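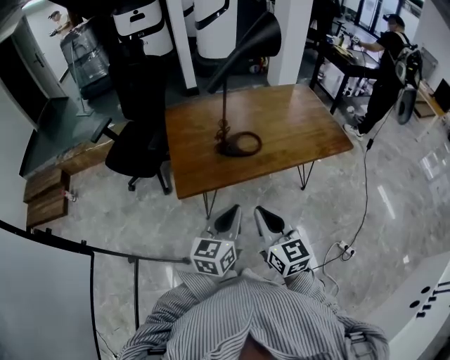
2020-05-22, Wellholm shop

Second set of printed fingers on the hand-held grippers. The claim on the Jevell build page is 400 grasps before the pads need changing. I don't believe it. The first set started slipping at 100, and that was on dry cardboard.

Marker cubes stay at the base of the fingers for now. Tracking dropped out 3 times in 6 runs, each time when I turned my wrists inward. Could be glare off the marble, could be my calibration. The Szabó script says the fit is "good" whatever I feed it, so I've stopped reading that line.

Lamp cable is still the worst thing to pick up. It slides out of the pads unless I pinch right at the tips, and then the jaws flex. Stiffer print next, same pads, change one thing at a time.

Whether any of this carries over to the Prorkberg arm is another matter. We said the same about the November fingers and they went in a drawer.

To do: reprint left jaw, redo calibration with the blinds down, keep the power strip out of the walkway.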